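Tustden Snack Share: Common Questions

How do I join?
Sign up at the Garba desk on floor 2. Membership starts the next morning.

What can I bring?
Sealed, store-bought snacks only — no home cooking. Check the date on the package first.

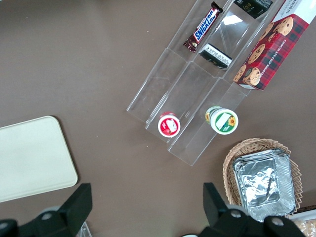

Packaged snacks, foil containers and a clear organizer.

Can I take food home?
Yes, up to two items per visit. Foil containers are free to members.

How long do you hold a special order?
24 hours. After that it goes back on the shelf.

How many members are there?
Over 4,000 across the Tustden and Zistard locations. New sign-ups are open through August.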